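Notes for talk — community outreach session, students and village partners
2020-06-15

Slot is short so keep moving. Thank Siham Rawashdeh for the intro. Say hello to the Tinville people at the back.

Start with the survey. Went out in May, students did the calls. 708 households on the list, 141 answered. Not great, say so. Phone numbers were old, and half the calls went out at milking time. Léonie has the full sheet if anyone wants it.

What people asked for, in their order:
— help with forms (pensions, land papers)
— the well at Dullimora tested again
— evening classes, adults, reading first
— somewhere for the women's savings group to meet

NOT what we had put in our plan. We had put a computer room. Pause here, let them laugh.
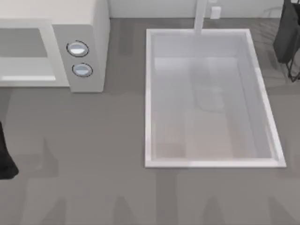

Microwave and sink, grey worktop.

Next — the meetings. We held 9 village meetings. First two were bad. We talked, they sat. Jihad Sleiman changed it: chairs in a ring, an elder opens, students only take notes for the first hour. Tell the Issa story (man with the goat, keep it SHORT, last time it ate five minutes).

Who came: mostly older men at first. Siham Sayegh then ran a separate morning meeting for women and that is where the savings group came up. Should of done it from the start.

Money. Small grant from the university, 1,000 per village, spent by the village and not by us. Accounts go up on the school door. Dullimora spent theirs on lamps for the class. Tinville still deciding, don't push them in public.
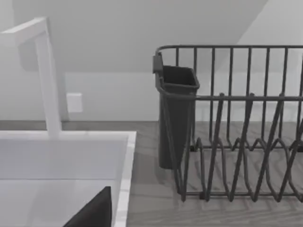

Problems, be plain about it. Students leave every year and the villages have to start again with new faces. Exams clash with harvest. The bus to Woditz stops early so nobody can stay for the evening class without a lift. Dean has been asked about the minibus twice. Ask agian, he is in the front row.

Hamisi Mwakalinga to speak here for two mins on the reading class. Hand him the mic, don't summarise him afterwards. If he runs over let him.

Credit for students — they want it to count towards the degree. My view: yes, but only for a full year and with a report the village has read and signed. Expect a question from Léonie Guillot on marking. Answer: pass or fail, no grades.
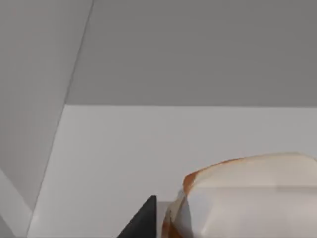 Grey surface against a pale wall.

Asks, read these out slowly:
— each department picks one village and stays with it
— one named person per village, phone number on the school door
— form-filling desk once a month, law students plus a member of staff
— well results sent to the village first, then to us

Questions. If someone brings up the computer room, it is parked and Jihad can take that one. Water testing goes to Siham S.

Sign-up sheet by the door, pens are in my bag. Tea after. Remember to collect the mic from Hamisi.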